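4. Trocar escolhas no recrutamento: o que vimos por dentro

Confesso que, quando comecei a estudar o recrutamento de jogadores universitários, achava que a parte difícil era escolher. Passei anos a ler sobre avaliação de talento, sobre a maneira como os clubes pontuam um quarterback ou um extremo defensivo, e cheguei ao terreno convencida de que ia escrever mais um artigo sobre isso. Mudei de ideias logo na primeira ronda que acompanhei. O que ocupava as pessoas, o que as deixava de telefone na mão até tarde, eram as trocas de posição: subir na ordem, descer, ceder uma escolha do ano seguinte para ganhar meia dúzia de lugares neste. Esta secção trata disso, e em especial das trocas que ficaram pelo caminho, que são a maioria e que quase não aparecem na literatura.

4.1 Os dois clubes

Trabalhei com dois clubes de uma liga semiprofissional de futebol americano, a que chamo aqui Kirau e Vestow (nomes de código, combinados com as direções antes de eu pôr os pés em qualquer das salas). São casos bem diferentes. O Kirau tem uma estrutura pequena, com um diretor desportivo que decide quase tudo e que gosta de decidir depressa. O Vestow tem uma sala cheia, atas, uma folha de cálculo para cada cenário e uma certa tendência para discutir o mesmo jogador três vezes na mesma tarde. Ambos me deixaram assistir às reuniões de preparação em junho e consultar depois os registos das chamadas, sem nomes de jogadores nem de interlocutores.

Ao todo, ficaram registadas 17 propostas de troca em que um dos clubes foi parte. Só duas chegaram ao fim. Eu própria fiquei surpreendida com a desproporção, mas os dois departamentos acharam-na perfeitamente normal, e um dos observadores do Vestow riu-se quando lhe mostrei a tabela (disse-me que num ano bom nem uma se fecha).

4.2 Perguntar não é propor

O primeiro problema que tive foi de definição. O que conta como proposta? Há chamadas em que um clube pergunta a outro se «está a ouvir ofertas», e mais nada. Há outras em que se fala de um preço em termos muito vagos, do género «teria de ser alguma coisa da segunda ronda». E há, finalmente, as ofertas a sério, com escolhas concretas em cima da mesa e um prazo para responder. Na primeira versão do meu guião de codificação juntei tudo, e foi um erro. Os resultados ficavam bonitos, mas não diziam grande coisa.

Acabei por separar a consulta da oferta. Das 17 entradas, nove eram consultas puras, sem qualquer valor associado. Gosto bastante deste resultado, porque contraria a leitura habitual dos jornais locais, que tratam cada telefonema como se fosse uma negociação falhada. Para quem está dentro, a consulta é barata e serve sobretudo para saber quem mais anda a ligar. No Kirau, o diretor desportivo telefonava para clubes com os quais não tinha qualquer intenção de negociar! Queria perceber, pelo tom da resposta, se a posição já estava prometida a alguém.

Isto tem consequências para os modelos de valor das escolhas. As tabelas clássicas, que atribuem pontos a cada lugar da ordem, são calibradas com trocas realizadas, e portanto com uma amostra minúscula e muito peculiar: os casos em que as duas partes já estavam de acordo quanto ao preço. Se incluirmos as ofertas recusadas, o custo de subir parece maior, e parece maior precisamente no topo, onde um clube que tem a possibilidade de escolher um quarterback pede um prémio que nenhuma tabela prevê. Não tenho dados suficientes para estimar esse prémio. Tenho só a forte impressão, partilhada por toda a gente com quem falei, de que existe.

4.3 O peso da posição

Para comparar as ofertas usei o índice Moschos, que pondera cada escolha pela profundidade do plantel na posição em causa, e recalculei tudo com a ferramenta Gotetti, que faz o mesmo mas desconta as escolhas futuras. As duas medidas concordam quase sempre. Quando discordam, é por causa dos quarterbacks, e aí confio mais nas atas do que nos números.

No Vestow, por exemplo, a discussão sobre subir foi abandonada quando alguém perguntou quem ia bloquear para o miúdo. A linha ofensiva estava desfeita depois de uma época de lesões e as escolhas que seriam cedidas eram justamente as que serviriam para a refazer. A ata resume o assunto numa frase seca: «sem linha não vale a pena». No Kirau a conversa foi ao contrário, com o diretor desportivo disposto a pagar e o treinador principal a defender que o veterano ainda tinha mais uma época no braço. Ganhou o treinador. Nenhum destes argumentos cabe bem num índice, e talvez seja por isso que me interessam tanto.
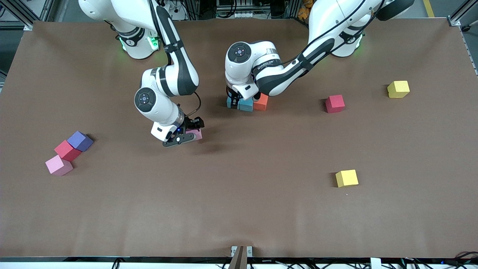

Figura 2. Dois braços robóticos brancos e pretos sobre uma mesa coberta de papel castanho, com pequenos cubos de espuma de várias cores.

4.4 Limitações

São dois clubes, uma liga e uma única época, e os registos das chamadas foram feitos pelos próprios departamentos. É bem possível que faltem conversas, sobretudo as mais curtas, e desconfio que o Kirau anotou menos do que devia. A recolha ficou fechada a 25 de julho de 2022, pelo que não inclui os contactos feitos já durante o estágio de pré-época, quando alguns clubes voltam a ligar a propósito de jogadores que ficaram sem lugar.

Há ainda a questão da minha presença. No Vestow, pelo menos de início, notei que as pessoas explicavam mais do que o necessário, como se estivessem a dar uma aula. Passou ao fim de umas semanas. No Kirau não notei nada disso, mas também é verdade que passei boa parte do tempo sentada ao lado da máquina do café, à espera de que alguém desligasse o telefone. Na secção seguinte volto às duas trocas concluídas e comparo o preço pago com as ofertas recusadas pela mesma posição.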